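Setov short film: where we are at the end of July

6 min read

Hi Leonie,

You asked for something you could read on the train and pass along to the rest of the Prekura people, so I'm leaving the spreadsheet for Ferdinand and just telling you how the film is going. Mostly well! One real delay, one thing I'd like your okay on, and a lot of drawings.

Quick recap for anybody who hasn't seen the earlier reports: Setov is a hand-drawn short about a ferry pilot and her grandfather, who no longer speaks but whistles, and it has 61 shots. Your grant covers the animation and the sound. Pre-production was done on our own dime last winter, and that's why I get a bit touchy when people call the storyboard "the rough version."

Animation first. As of Aug 1, 2025, we have 38 shots finished in rough animation, meaning the timing and acting are locked and nobody gets to fiddle with them anymore (including me, and I have been caught trying). The whole opening on the river is in there, plus the kitchen argument and nearly all of the fog. Cleanup has started on the opening. Frans Dijkstra is leading that and he's faster than I budgeted for, though he'd want me to say that the opening shots are the easy ones, with small figures and lots of water.

The fog took forever. We'd planned to do it as a digital layer, and every test looked like somebody had breathed on the lens. Andri ended up drawing it in soft pencil on separate sheets, four drawings to a cycle, and I loved it the second it moved. It costs more time per shot and I'd make the same choice again tomorrow. You'll see it in the reel, it starts right after the bell.

July was also when we moved the paper side of things into the smaller room on the second floor. I was dreading it, because we have boxes and boxes of drawings and a filing system that lives largely in my head, but it went fine and the light is so much better for checking line weight. Andri Mösli labeled every box by shot number on the way over, so now anyone can find a drawing without calling me on a Sunday.
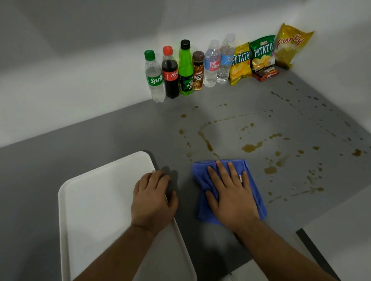 The scanning has picked up too. We scanned 415 drawings last month, all from the river opening, and they're named and backed up in two places. I had been putting scanning off until the end of each sequence, and that was silly. Doing it a little every afternoon means the color people can start while the ink people are still going, and we catch peg-hole problems the same day.

Now the delay. The dance on the deck is four shots, and they're the four hardest in the film. Two characters holding on to each other, coats swinging, a boat rocking under them. I animated the first one twice and threw it out twice. The first try was stiff, and the second was lovely but had him moving like a man of thirty. In the end I asked Lieselotte Fröhlich to come in for two days, since she's done couples dancing before and I never have, and she did something so simple I was annoyed: she put all the weight in the grandfather's heels and let the granddaughter do the traveling. It works. It also means redrawing her coat in every key pose, so the deck sequence slides from the middle of August into September.

Does that push the final date? I don't think so. We had slack built in before the mix, and this eats most of it but leaves us a week. If the deck isn't in rough by the third week of September I'll tell you right then and we can talk about what gives. My first candidate would be the gull shot, which everybody likes and the story doesn't need.

Sound is the happy chapter. We recorded the whistling at Skeltow, a little room with an old wooden floor that creaks in exactly one spot (we kept a creak!). I'd been nervous about carrying a whole character on whistles, but once we cut the takes against the kitchen argument it was funny and then suddenly very sad. The music is sketched for the opening and the ending. The middle has temporary music on it, so please don't get attached.

On money, Ferdinand Reisinger has the detailed numbers and I'll let him be the grown-up. In everyday terms, we're under on equipment and over on paper and on freelance days, and the two come close to canceling out. The extra freelance days are the deck dance. What I'd like your okay on is moving what's left in the equipment line over to cleanup. We had planned to buy a second light table from Lehner, and we've found we can manage with the one we have by splitting the day into a morning and an afternoon shift. I would much rather pay for another pair of hands in October than have a nicer table. A yes by email is plenty.

For August, the plan is to finish rough animation on the harbor sequence, get cleanup through the kitchen argument, and have the first colored shots ready to show you. Color is where I expect opinions. The pilot's raincoat is currently a kind of mustard and there's a faction pushing for red.

The new reel is on the same link as last time, same password. The picture goes black for a bit in the middle where the deck will be, and the sound carries on without it. If you and the others would like to come by and flip through the fog drawings on paper, any afternoon after the 18th is good, just give me a day's warning so I can clear off a chair.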